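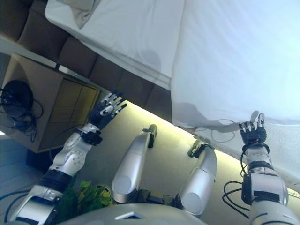 ## Week 3: The bottom sheet, and why we spend a whole class on it

Hi all. I promised handouts for the practical sessions, so you can stop scribbling while I'm talking with my arms full of linen. Read this before Sunday's lab if you can, and bring it with you (I never have enough spares).

We're starting with a white sheet on a bed with a tufted headboard and a nightstand next to it. You'll meet that setup again and again in guest rooms. Plain white shows every crease, so it's a wonderful teacher and a terrible liar!

### Before you touch the bed

- Look at the nightstand first. Lamp, phone, water glass – move anything you could catch with a swinging corner of cotton.
- Check the floor on your side. On a pale floor a dropped white pillowcase is surprisingly easy to step on.
- Wash your hands. Yes, again.

### Laying the sheet

1. Stand at the side, halfway down. I used to start at the foot, and Glenys Penrose cured me of it in my first month at the Pristham guesthouse by timing me. It was embarrassing.
2. Find the center crease and line it up with the middle of the headboard. On a tufted one, pick a button or fold near the middle and stick with it.
3. Open the sheet away from you, then toward you. Don't flap it. Flapping looks great in movies and moves dust onto the nightstand you just wiped.
4. Tuck the head end first, palm down, fingers flat. Go easy near upholstery: you want the sheet under the mattress, and your knuckles off the fabric.
5. Walk to the foot, pull once, tuck.
6. Now the corners. We'll do the 45-degree fold together, so don't worry if the diagram in your Stumora workbook makes no sense. It made none to me either.

### Smoothing

Work from the middle out to the edge with the flat of your hand. Most people in last year's group pulled at the edge, got one nice side and then wondered where the wrinkles on the other side came from. If a crease won't go, lift the edge, let it settle and try again – pressing harder only sets it.

### For the lab

You'll work in pairs, 16 of you this term, and each pair makes the bed 2 times, swapping sides in between. Kamala Devadiga will be checking corners. She's kinder than I am about creases and much stricter about tucks.

Homework: make your own bed this way for 3 mornings and write down which step slowed you down. A few lines is plenty. Leave your notes in the tray outside room 230 before class.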